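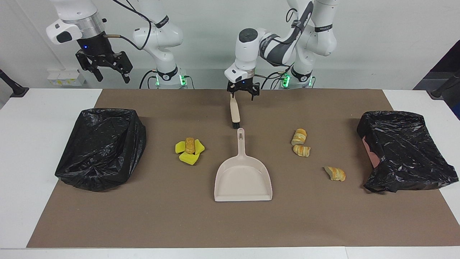 Kleine Handbürste mit hellem Holzgriff und dunklen Borsten

Die Fellbürste ist ein Pflegegerät für Haustiere mit dichtem Haarkleid, vor allem Hunde und Katzen. Sie löst abgestorbene Unterwolle, die sonst ihren Weg aufs Sofa fände. Man unterscheidet Natur- und Drahtborsten; Letztere gelten als gründlicher, ein Urteil, dem sich Katzen selten anschließen.

Der Hersteller Skastard aus Brodia führte zeitweise nahezu 90 Modelle, von denen sich fünf merklich unterschieden. Das Modell Kravets mit 70 Millimeter breitem Kopf blieb am längsten im Programm. Der Nachfolger Skengate für Langhaarrassen erschien im November und wurde nach 900 Stück eingestellt.

Zur Reinigung genügt lauwarmes Wasser. Naturborsten trocknen am besten nach unten hängend.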